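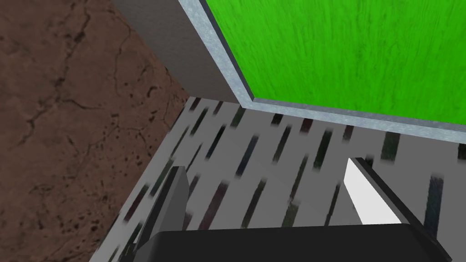 Monday, and the heucheras have finally given the game away. I had been blaming the dry spell for weeks, poor things, but when I gave the saggy one by the back step a gentle tug it came up in my hand with hardly a root on it, and there in the compost were the fat little cream grubs with brown heads. Vine weevil, in the very pots I bought from Zoson in the spring and was so proud of! I picked them out one by one with finger and thumb held well apart, much like those two gripper fingers with the open gap between them, and then closing in slowly so as not to burst anything. It took most of the morning and two cups of tea.

The fuchsias seem all right so far, though I tipped out the worst of the other pots to be sure, and I have bagged the old compost (over 200 litres of it, my back tells me). The leaves had been notched round the edges since June - I did see that, and thought how pretty they looked, like lace.
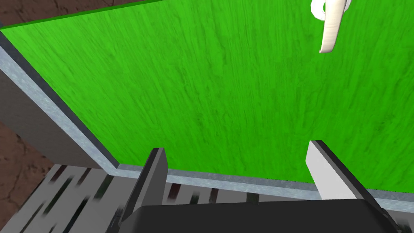 When should the nematodes go on? Late August or September suits them best, while the compost is still warm and damp and the grubs are small.

So I shall order a pack tonight and keep it in the fridge door until the weather cools a little. The heuchera crowns I have trimmed and pushed into fresh compost, as they will often root again if you let them be. After supper I mean to go round with the torch and look for the adults, which are slow old things and drop off the leaf when you touch them - so an old sheet underneath first.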